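Drirko Kitchen (simulation kit)

Last updated: December
By Anisa Lumenta

Drirko Kitchen is a simulated countertop kit from Musel, sold to people who want to practice robot grasping before they risk a real arm.
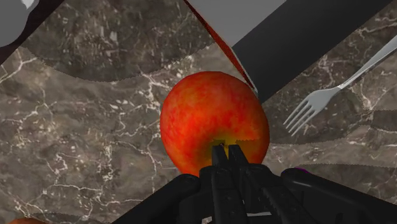 I've had it on my own machine for almost 30 days now, so this entry leans on what I've seen — fix it if you know better! The kit comes with 8 kitchen layouts and 200 objects, mostly fruit, cutlery and dishes, and you can swap the countertops (I keep going back to the marble one). You drive a two-finger gripper by script or with a game controller, and every run gets saved so you can replay it later.

Origins. It grew out of an older package called Jalali, which only had blocks and cups. Some menus still say Jalali, which confused me for a whole evening.

Reception. Fruit is the best part, I think. Thin stuff like forks is harder, and the contact settings take real fiddling. The Follberg add-on brings in drawers, but I haven't tried it.

Comments

tobor_fan: Does it run okay on a laptop?

Anisa: Mine does, with the shadows turned down.

pell: The controller setup page is out of date, use the one in the help menu.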